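3.2 O que fizemos com as amostras de alface

Confesso que, quando começamos a olhar para a contaminação fecal em folhosas, eu esperava passar a maior parte do tempo no laboratório. Passei foi no galpão de lavagem! Recolhemos 135 amostras de alface crespa em duas propriedades, Brindum e Tangen, sempre antes e depois do tanque -- e 14 delas tiveram de ser descartadas porque a caixa térmica chegou quente demais à bancada.

Das amostras restantes, a maioria veio de Brindum, onde a água do tanque é trocada só no fim do turno. Em janeiro, com a chuva, a turbidez subia tanto que eu já desconfiava do resultado antes de abrir as placas (o que, admito, não é lá muito científico). Para cada lote lavamos as folhas em solução tampão, filtramos e procuramos oocistos de Cyclospora ao microscópio de fluorescência, com confirmação por PCR.

A Figura 4 mostra o braço sobre a sua base. 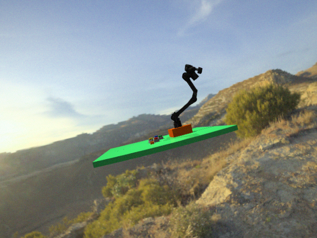

Figura 4. Braço robótico articulado em ambiente simulado.

Voltando às folhas: o cloro do tanque, medido de hora em hora, caía depressa com a carga de terra, e em Tangen o operador repunha o produto no olho. Pedimos que anotasse cada reposição numa planilha -- ele anotou quase todas, e são esses registros que usamos na seção 3.3.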